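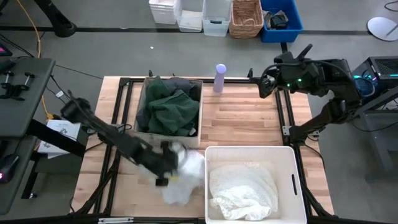
Left gripper in the white cloth, right arm parked up out of the way

Parallel gripper or soft fingers for cloth?
Posted by Zoi Stergiou

Hello all, we have two arms on a butcher-block table and are trying out grippers for sorting washing. The plain parallel one bunches up a cloth nicely if I press it right into the folds, but with a single flat layer it mostly skates over the wood. Barix do a soft-fingered pair at 2,749 for both arms -- lovely, but a lot of money for us. Has anyone tried the two side by side?

Kosmas Lambrakis
Hello Zoi, yes, I did just this in August, with 100 picks for each gripper on old tea towels. On crumpled cloth I could hardly tell them apart. On flat cloth the parallel one missed 23 and the soft ones missed eight, so they do help, though they wore out sooner than I'd hoped. Before you spend anything, try rubber pads on the tips and closing more slowly -- and do test your lace separately, mine caught on everything!

Staridico
Get the soft ones. Never looked back.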